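Boletim da Gesura, 19 de julho de 2018

Pão no verão, ou como parei de brigar com o calor

Julho chegou com aquele calor que gruda na roupa e, como sempre, a caixa de correio encheu-se de mensagens sobre massas que cresceram demais, massas que azedaram, massas que escorreram pela bancada como se tivessem vontade própria. Eu sei bem o que é isso! Em maio a minha cozinha ainda estava fresquinha, fazia a massa de manhã, saía, voltava para almoçar e estava tudo no sítio. Agora, se me distraio com um telefonema, já passou do ponto.

Por isso este mês não há receita nova. Há a receita de sempre, a do pão de mistura que publiquei aqui no inverno, com as voltas que lhe dou quando o tempo aquece.

A primeira volta é a água. No inverno uso-a morna, no verão vai diretamente do frigorífico para a farinha. Parece pouca coisa, mas muda tudo, a massa arranca devagar e dá tempo de respirar. Uma leitora de Alva escreveu a perguntar se podia juntar gelo. Pode, desde que o pese junto com a água e o deixe derreter antes de começar a amassar (eu fiz uma vez sem esperar e fiquei com uns grumos frios na massa que não desejo a ninguém).

A segunda é o fermento. Corto para metade e não tenho medo nenhum. Quem usa massa-mãe pode fazer o mesmo, e alimentá-la com mais farinha do que o costume, que ela nesta altura do ano come que se farta. A minha mora na porta do frigorífico e só sai de lá na véspera.

E depois há a questão da noite. Durante anos deixei a massa a levedar em cima da bancada, tapada com um pano, e de manhã logo se via. Com temperaturas de 23 graus ainda se arrisca, acima disso é lotaria. Agora dou-lhe umas 2 horas cá fora, três dobras bem espaçadas, e vai dormir ao frio até de manhã.

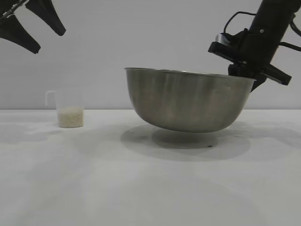

De manhã, a massa sai do frigorífico firme e muito mais fácil de moldar. Foi o Kazuhiro Kobori que me convenceu a moldá-la ainda fria, no curso que deu na padaria de Drinon, e confesso que fui para lá cheia de desconfiança. Eu era do clube do "deixa aquecer primeiro". Ele ouviu-me com muita paciência, moldou um pão em meia dúzia de gestos e passou-me o seguinte para as mãos. Rendi-me ali mesmo – e no fim ainda trouxe um saco de farinha de centeio para casa.

Por falar em centeio, atenção às farinhas! Com o calor aparecem bichinhos até nas despensas mais limpas, não é vergonha nenhuma. Compro menos de cada vez e guardo a integral no congelador, num saco bem fechado. A branca aguenta-se no armário, num frasco, longe do fogão. A da moagem de Trutach é a que tenho usado, um bocadinho mais grossa do que a do supermercado e com um sabor que faz lembrar nozes. Bebe mais água, por isso vão acrescentando aos poucos.

Quanto ao forno, eu sei, ninguém quer ligar um forno em julho. Ligo o meu às seis da manhã, com as janelas todas abertas, e às sete e meia já está desligado. Costumo fazer 5 pães de uma vez, fatio dois e vão para o congelador, os outros distribuem-se pela família e pela vizinha do lado, que me paga em tomates (e que tomates, este ano!). O pão congelado em fatias vai diretamente para a torradeira e fica ótimo. Inteiro demora uma eternidade a descongelar e a côdea ressente-se.

Se sobrar pão duro, façam gaspacho, façam migas, façam aquela salada com tomate, pepino, muito azeite e orégãos que cá em casa se come dia sim, dia não. O meu filho diz que já tem orégãos no sangue. Esfreguem o pão com alho antes de o partir, deixem-no uns minutos a beber o sumo do tomate e só depois temperem com vinagre.

As inscrições para o encontro de setembro abrem no fim deste mês, e quem quiser trazer um pão para a prova escreva no pedido qual a farinha que usou. Continuem a mandar as vossas dúvidas, que eu leio tudo, mesmo quando demoro a responder. Agora vou de férias e a massa-mãe vai comigo, num frasco, na geleira, entre as garrafas de água e os pêssegos.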